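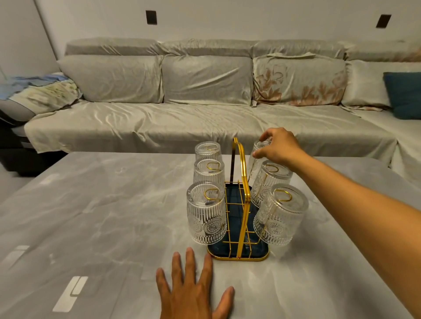
Explore > Machines > Robots at work

Stories Machines Animals Make Ask us

29th March
By Yupin Sangkhawat

Who hangs up the glasses?

I work at a guest house called Ploltirance, and last August we got a robot! It's called Evier and it's a trolley with wheels and a very polite beep. It takes trays of glasses from the lounge to the kitchen, 80 glasses on a busy day, and a machine there washes them.

Before Evier came, I did all that walking myself (my poor feet). When a job gets done by a machine that can keep going without someone steering it, we call that automation.

So am I out of a job? Nope, but my job has changed. I walk less and I use my hands more. Glass is slippery, and a rack like ours has thin gold hooks, so you have to feel your way until the glass sits over its hook. Fingers are brilliant at that.

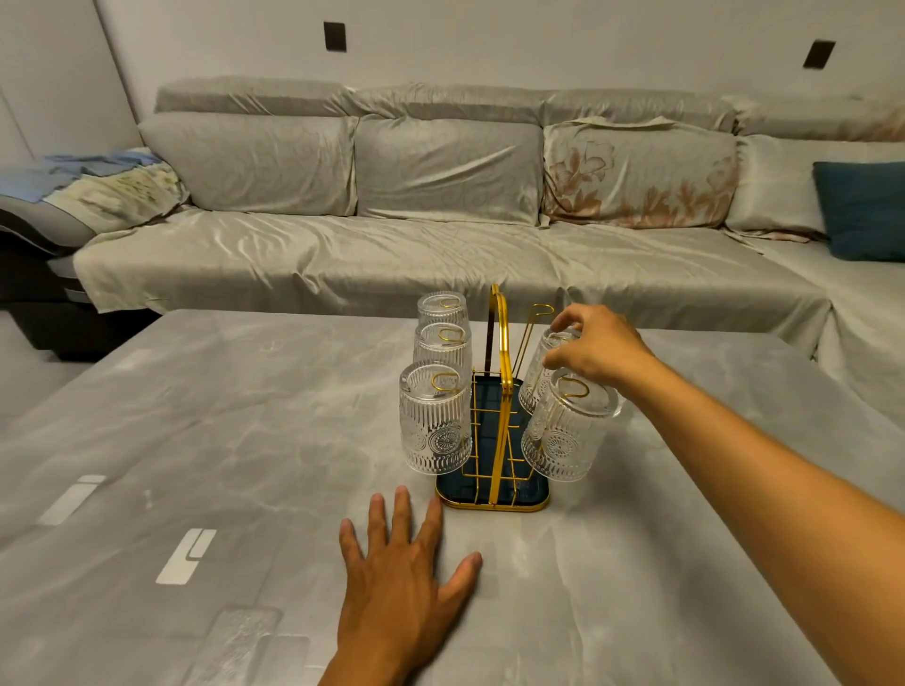

Why is that hard for a robot?

Evier is good at doing the same trip over and over. Picking up a clear glass is much trickier. A robot's camera can look straight through it, and if it squeezes too hard, crack! You and I can feel how hard we're holding something. Lots of robots can't.
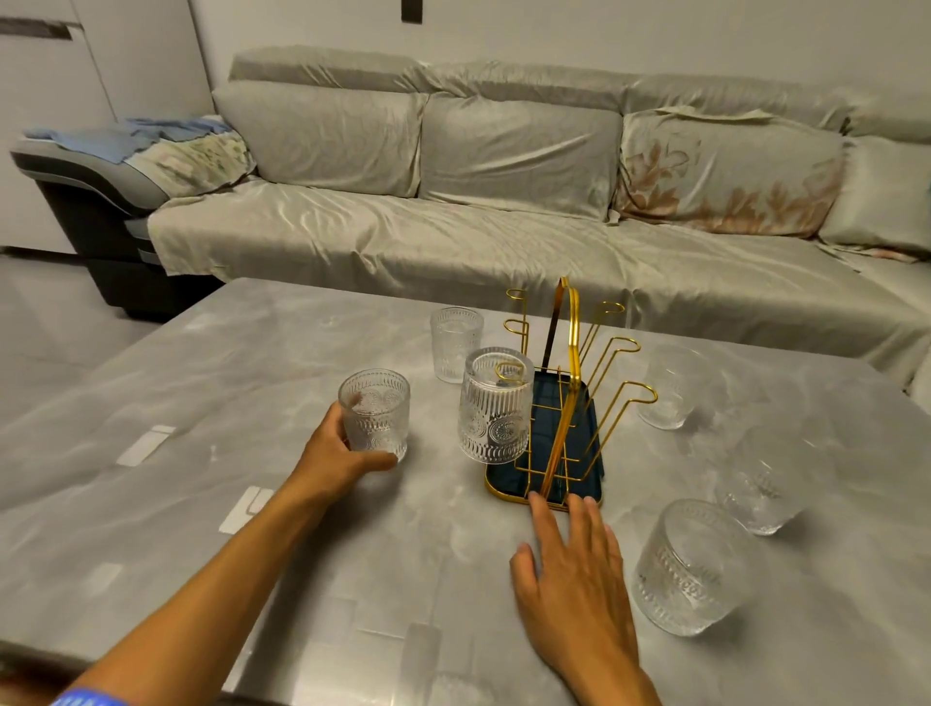 One glass on its hook, one in the hand and the rest on the table.

I had to learn new things too. It took me 21 days to get used to Evier, and now I'm the one who plans its route and wipes its sensors. If it gets stuck on the rug, guess who it beeps for?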